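Skutach widens recycling pickup to cover soft packaging

August 28, 2024

Households in Skutach will be able to put snack bags, wrappers and other soft plastic packaging out with their regular recycling under a plan approved by the town this month. The change covers every address on the current collection route, including apartment buildings that share a bin area.

Until now, soft packaging has gone in the trash. Residents who wanted to recycle it had to take it to the drop-off site on the edge of town, which is open on a limited schedule and has no bus stop nearby. The town said a survey this spring found that few people made the trip more than once.

Under the new system, each household will get a roll of clear bags. Soft packaging goes in the clear bag, the bag is tied shut, and the bag is placed on top of the other items in the recycling bin. Bottles, cans and cardboard stay loose in the bin, as before. Glass will still be picked up separately.

The work will be done by Triten, the hauler that already handles trash and recycling for the town. Triten will sort the clear bags at its transfer station and send them on to Admasu, a processor that turns mixed film into plastic lumber and pallet blocks. The contract with Admasu runs for 2 years and can be renewed once.

The town expects to collect 215 tons of soft packaging in the first year. That is a small share of all household waste by weight, but the material takes up a lot of room in trucks and at the landfill. Disposal fees at the county landfill went up in the last budget year, and the town said it wants to send less there.

There will be no separate charge on the monthly bill at first. The cost of the bags and the added sorting will come out of the existing sanitation fund. The town will look at the numbers after the first full year and decide if a fee is needed.

A trial of the clear bags was held on five streets near the Jusport sports center. Almost 300 households took part. The most common problem was food left in packages, followed by bags that were not tied and came open in the truck. Triten also reported paper cups in the clear bags. Most paper cups have a thin plastic lining and can't be handled by either the paper mill or the film processor, so they still belong in the trash.

Plastic bottles were another source of questions during the trial. They should be emptied and can be flattened to save space. Caps should be screwed back on. Labels do not need to be removed.
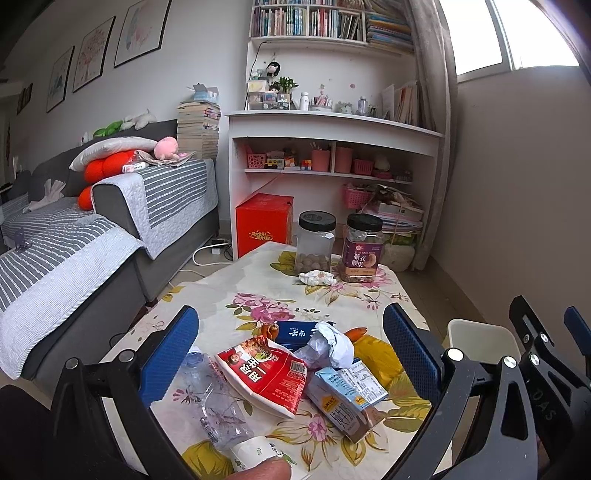 Skutach Town Desk
Staff writer

Food wrappers with a printed outside and a shiny inside are accepted, as long as they are empty and free of grease. Bread bags, produce bags and the outer wrap from paper towels can go in too. Foam trays, plastic forks and anything labeled compostable should be kept out.

Rolls of clear bags will be delivered to single-family homes along with a printed guide. People in apartment buildings can pick theirs up from the building office or at the town hall front counter. Replacement rolls will be free, with a limit of one roll per visit.

Bins that contain the wrong items will be tagged and left at the curb for the first few weeks so residents can fix the problem. After that, repeat cases may be treated as trash. The drop-off site will go on taking soft packaging from people who live outside the collection route.

The pickup calendar is not changing. Recycling will be collected every other week on the same day as now, and bins should be at the curb by 6:30 a.m.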